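Suchbegriff eingeben Suchen

Vom Kochen für einen allein

Seit ich allein wohne, werde ich gefragt, ob sich das Kochen denn noch lohnt. Die Frage ist lieb gemeint, und ich habe lange freundlich genickt und etwas von Butterbrot gemurmelt. Inzwischen widerspreche ich, und zwar gern und ausführlich, meistens bis der Kaffee kalt ist.

Natürlich ist es mühsam, wenn die Rezepte alle für vier Personen geschrieben sind und man mit dem Bleistift am Rand steht und teilt. Ein Viertel Ei, was soll das sein? In Gridholm, wo ich früher wohnte, gab es einen Laden, der Linsen und Reis offen verkaufte, da konnte man 165 Gramm verlangen und bekam sie ohne Stirnrunzeln in die Tüte. Hier nehme ich eben die Packung mit 500 Gramm und esse länger daran.

Aber der Abend! Gegen 8 Uhr das Wasser aufsetzen, das Radio leise dazu, eine Zwiebel schneiden und an gar nichts Besonderes denken – diese halbe Stunde gebe ich nicht mehr her. Im November, wenn es früh dunkel wird, beschlagen mir dabei die Scheiben, und die Küche kommt mir vor wie eine kleine Kajüte. Ich decke den Tisch auch ordentlich, mit Serviette, wie meine Großmutter es tat, die nach dem Tod ihres Mannes keinen einzigen Mittag im Stehen gegessen hat.

Wer für sich selbst kocht, hat jemanden zu Gast, finde ich, und dem darf man ruhig ein wenig Parmesan gönnen.
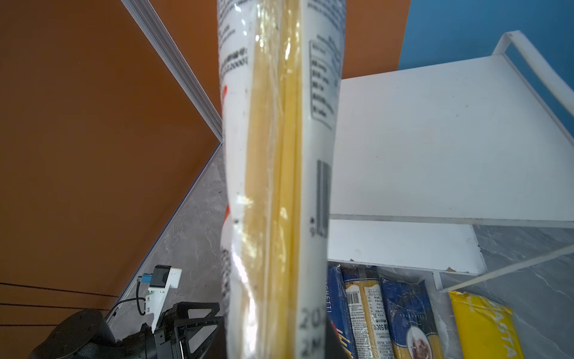 Spaghetti in der Packung. Foto: Archiv Nusholm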